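Murus Wire-Mesh Table Basket, Black

Price and stock: please ask by e-mail, we answer within two days.

The Murus is an open basket for the top of a table, a desk or a kitchen counter. The front wall is low and the back wall is higher, so you can take a jar out without lifting it over the edge, and it will not fall behind. The vertical corners are rounded. The mesh has square openings, and crumbs or dust do not stay inside for long.

We tested it with tall containers, because many customers asked us about them. A clear one with a white screw-top lid stands well on the mesh floor, also when it is the only thing in the basket.
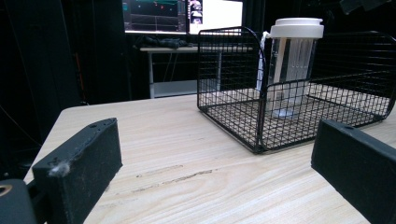 Details

Color: black
Width: 40 cm
Load: up to 2 kg
Delivery: flat carton, already assembled
Care: wipe with a soft cloth, no dishwasher

Which containers to put inside

Our colleague Vesna Babić keeps over 20 containers of tea and dried fruit at home, and she recommends to choose the lids first. Screw lids are good for things which you open once in a day. For things you open often, a lid with a sliding tab is more comfortable – you need only the thumb. Please look that the tab has a raised grip, as it has on this cream-white one.
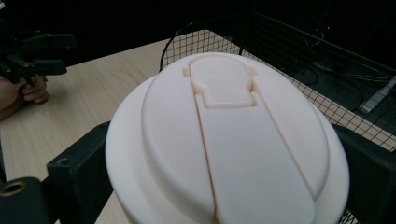 Round container lid with sliding tab and thumb grip. Containers are sold separately.

Returns

You can send the basket back within 60 days, if it is clean and in its carton. For orders of several pieces, for example for an office or a school kitchen, write to Andor Vida in our Graststead shop – he will prepare the offer for you. New baskets come in September.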